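Bon, je vous avais promis un fil sur l'aménagement de notre coin détente au bureau, le voilà ! Installez-vous, il y aura des chaises, de l'eau et beaucoup trop d'avis personnels sur les casiers.

1/ Le point de départ : un grand plateau avec une belle fenêtre, et personne qui s'y posait. Tout le monde mangeait devant son écran. Avec Soledad Mateos on s'est dit en avril que ça suffisait, et on a commencé à pousser des meubles (le soir, en chaussettes, avec de la musique trop forte).

2/ Première décision : on ne touche pas à la fenêtre. Le bas est dépoli, le haut donne sur les feuilles de l'arbre. C'est MAGNIFIQUE. On a de la verdure quand on lève les yeux et on ne voit pas les voitures garées dehors. J'avais proposé des stores, je retire tout ce que j'ai dit.

3/ Deuxième décision, plus disputée : la fontaine à eau. Fares Hakim la voulait près de l'entrée, moi devant la fenêtre. On a essayé l'entrée pendant 2 semaines. Embouteillage permanent, les gens qui arrivent avec leur manteau contre les gens qui remplissent leur gourde... Retour à la fenêtre, et depuis je bois deux fois plus (véridique, je tiens les comptes dans un carnet).

4/ Les chaises maintenant, mon sujet préféré !! J'ai refusé la série assortie. La grise rembourrée à pieds noirs fins, on l'avait déjà. La bleu marine vient d'une salle de réunion où elle s'ennuyait. Et puis il y a LA chaise, en fil métallique doré avec son coussin rond blanc, trouvée chez Besine à 109 euros. Coup de foudre immédiat, je l'ai rapportée en bus sur les genoux.

5/ Tout le monde m'a dit « du fil, ça va être inconfortable ». Alors oui, sans le coussin, au bout d'un quart d'heure on a un quadrillage imprimé sur les cuisses. Avec le coussin, c'est un bonheur. Il se déhousse, 40 degrés, pas de sèche-linge.

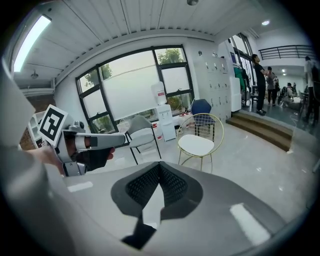
Où mettre la fontaine à eau quand on a une grande fenêtre dans la pièce ?
Devant la fenêtre, ça marche très bien si la bonbonne ne prend pas le soleil direct et si on garde un passage pour la changer. Chez nous l'arbre fait de l'ombre une bonne partie de la journée.

6/ Les casiers ! Une grande armoire blanche avec plein de petites portes, contre le mur. Elle vient de Pomholm, 287 euros d'occasion, livrée par un monsieur adorable qui nous a aidés à la mettre de niveau. Une petite porte chacun et les sacs ne traînent plus sous les bureaux. Enfin, ils traînent moins.

7/ Conseil de quelqu'un qui s'est trompé : étiquetez les casiers à l'intérieur de la porte. À l'extérieur, au premier changement d'équipe, vous passez une matinée à gratter de la colle.

8/ Pour aller à la partie surélevée, il y a des marches en bois, et je les aime d'amour. Ça réchauffe tout ce gris clair du sol. On y discute debout, on s'y arrête avec son café, c'est devenu un lieu à part entière sans qu'on ait rien acheté. Seule règle : on laisse toujours un côté libre pour monter.

9/ Budget total : on avait 400 euros. Casiers 287, chaise 109, le compte est vite fait, il est resté 4 euros et on les a mis dans un paquet de patins en feutre Sfeir. Mettez des patins sous vos chaises en métal. Vos voisins du dessous vous diront merci.

10/ Ce qu'il reste à faire : une table basse (j'hésite avec une ronde vue chez Prilico, Soledad la trouve trop haute), et un tapis si on se met d'accord sur la couleur. Je vote terracotta. Fares vote « pas de tapis ».

11/ Si vous avez un petit coin détente au travail, montrez-moi vos chaises dépareillées, je veux tout voir ! Et si quelqu'un connaît un tapis qui survit au café renversé, mes messages sont ouverts.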